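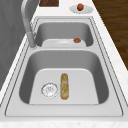
The practice kitchen in Treronwood, our simulator, sink end.

Frequently asked questions about the Fandska robot kitchen club

Do I need to know how to program?
No. You need to be able to type, and to cope with being wrong in front of other people. Most new members start by editing one of our existing tasks, breaking it, and finding out which line they broke. By November they are usually breaking things of their own design.

Is there a real robot?
There is one arm. It lives in a cupboard and comes out for the last part of the year. Until then everything happens in Treronwood, where a dropped plate costs nothing and the floor never needs mopping. Members who joined purely to touch the arm are asked to be patient – it will still be there, and still be slow.

What do we do in a session?
You get a kitchen and a chore. Put the food on the plate, clear the sink, fetch something from a shelf. You write the instruction, the simulated robot has a go at it, and you read the log to see what it thought you meant. Then you change something and run it again. A chore counts as learnt when it works from starting positions you haven't tried before. Getting it right once is pleasant but doesn't go on the board.

Why kitchens?
Because everybody has an opinion about how to tidy one. We tried a warehouse for a term and the arguments were much shorter.

What is the food supposed to be?
Whatever the task file says it is. The models were made to be light on old computers, and a long yellow thing in a sink may be bread to you and cabbage to the person at the next desk. Check the object's name in the file before you write instructions for it. The robot goes by the name and has no views on lunch.

How is the Stivwood round scored?
Stivwood is our end-of-year contest. Teams of 2 submit one program, which is run on 984 starting layouts. Last year's winners finished 971 of them and have mentioned it since. You lose marks for knocking things over, for leaving a door open that you found shut, and for taking so long that the clock gives up on you. Comments in your code earn nothing, though the person marking it will think better of you.

Can we see the test layouts beforehand?
No, but you get 7 practice ones, and they are fair. Cupboards may start shut, open or somewhere in between, so please don't write a program that assumes.
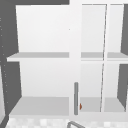 Libor Pešek wrote in to say that the door tasks are far harder than the sink tasks and ought to be worth double. He lost an entire evening to a handle, he says, and would like it recorded that his program did find the handle, repeatedly, at speed.

It is recorded. Doors are still worth the same, but you may now ask for a hint after your third failed run without losing marks. The hint is nearly always "slow down".

What is the Bartoš rule?
If your program needs an object to start in one exact spot, it gets sent back. It is named after the old Bartoš task set, in which nothing ever moved, and on which everyone did beautifully until something did.

What makes a good first task?
Pick a chore with one object and one place to put it. Beginners like to start with a full dinner service and end up with a log file nobody wants to read.
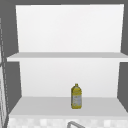

Shelf tasks are the ones we give to new members. They involve a reach, a grip and a decision about where to stop, and you can usually work out afterwards which of those went wrong. With a single yellow-green bottle on the bottom shelf and the middle one left clear, you can ask for it to be moved up a level and have plenty of space to be inaccurate in. Once that works, move the bottle's starting point and try again, before you tell anyone.

Can I work at home?
Yes, if your computer will run Treronwood. Lower the picture quality first and close the other forty things you have open. Bring your task file and your log to the next session. A log with no task file is a diary, and we can't debug those.

My robot goes to the right place and then does nothing. Is it broken?
Probably not. Look for a missing grip command, then for a grip command you spelt differently from everyone else. If both are fine, ask at the front desk, and bring the log.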